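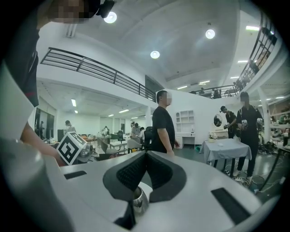
4. Findings: what people put in the place of the habit

4.1 The hour after supper

We had gone into the interviews expecting to hear mostly about cravings, and we did hear about them, at length and with a good deal of humor. But when we sat down with the transcripts and started sorting them, the theme that kept filling up fastest was time. People who had given up drinking or using spoke again and again about the stretch of evening that used to take care of itself. One woman in the Stirkumwood group, who had been sober for two years when we met her, told us she could get through a wedding or a funeral without much trouble, and that the hard part was a plain evening with the dishes done and nothing on the calendar.

We interviewed 20 people for this part of the study, drawn from the peer support meetings in Drolomport and Stirkumwood, and we used the same loose set of prompts in both towns. The recordings gave us 254 passages that both readers agreed had something to do with filling time. Nearly all of them mentioned the evening. Mornings came up too, though in a gentler way, and often with some pride (several people were plainly delighted to have discovered breakfast). We had not asked about any particular time of day, so we were careful in our second reading to check that our own follow-up questions hadn't steered the talk toward it. In a handful of places they may have, and we have marked those passages in our notes and left them out of the quotations used here.

4.2 Small and dull replacements

It would be fair to say that most of what people took up was modest. They walked the dog twice. They learned to make soup. A man in Drolomport, who had smoked every day since high school, began repairing kitchen chairs in his garage and had by May run out of relatives who needed one. He said this:

"I kept waiting for the big new thing that was going to take over my life the way the smoking did. And what I got was glue and clamps. I like it fine. I look up and it's bedtime."

Others described the same disappointment, and then the same slow easing of it. Bouzid's earlier work with families in Amoah called this the "flat season," and we have kept her term because our participants took to it so readily when we read a summary back to them. They did not all agree on how long it lasts. Some placed the end of it within the first few months, while others felt they were still in it and had simply gotten used to the view.

4.3 Company, and the lack of it

The replacements that stuck were very often ones that brought another person into the room, even a person who was not paying much attention. Cooking beside a sister counted, and so did sitting in the laundromat. We had supposed that the meetings themselves would fill this need, and for many they did, but a meeting ends at eight and the night does not. Two participants used Skeltel, the evening phone line run from Drolomport, and both said they called less to talk about relapse than to hear somebody ask about their day.

We want to be careful with this. Our participants were people who kept coming to meetings, so they may well be fonder of company than those who quit alone, and we have no interviews with that second group. Hajar Bouzid, who read a draft of this section, also reminded us that a busy evening can be its own kind of hiding. We return to her point in Section 5, where we take up the accounts of people who went back to drinking during full and sociable weeks.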